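From: Samuele Valentini
To: Drinda list
Date: 03/01/2025
Subject: Re: Big bricks and baseplates, what to keep

On the list, Gukside wrote:

> We have inherited two tubs of the large building blocks from another
> playroom and I am trying to work out what to keep. Some of the
> baseplates don't lie flat any more. Is there a way to fix them, or do
> they go? Also, do you let the kids build on the floor or on a table?
> Our carpet eats everything. And what do you wash them in?

I went through this in December when we sorted the Plirano boxes, so I'll take your questions in order.

Baseplates first. If a plate rocks when you press one corner, try leaving it face down under a stack of heavy books for a week. That worked on most of ours. The ones with a crack running in from the edge we threw out, as the crack only gets longer. I would not use hot water or a hair dryer. I tried the hair dryer on one and ended up with a plate that was bent in a new direction, and a smell.

Check the studs too. Put a block on each corner and one in the middle. If any of them slides off when you tip the plate, the studs are worn and small children will get frustrated with it. Those can still go in the sand box.

Washing: warm water, a little dish soap, an old toothbrush for the undersides. Rinse and leave them open side down on a towel overnight. Don't put them away damp. We did the whole lot in two evenings, 461 pieces, and the undersides were by far the slowest part. The mesh bag in the washing machine that Zanetti suggested last year does work, but it is loud and the blocks come out scuffed.

Table or floor – I have changed my mind on this. We used the floor for years and I now prefer a table, as long as it is smooth and you can walk around it. A plate sits flat on it, the blocks are easy to see, and it wipes clean.

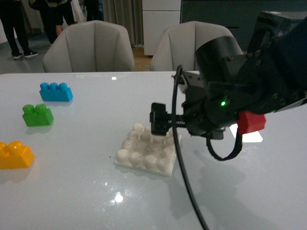 I'd also put out fewer blocks than you think you need. A plate and a small handful in different colors is plenty to start with, and you can bring more when they ask. With a full tub on the table most of it gets pushed over the side.

The one drawback is that a plate slides on a slick top. A square of rubber shelf liner underneath stops that. Ours came off a roll from the hardware store, and I cut it a bit smaller than the plate so it doesn't get picked at.

For storage, shallow bins are better than the deep tubs – the deep ones get tipped out every time. If you end up with spare plates in decent shape, let me know before you give them away. I can use 2 more, any color.

Samuele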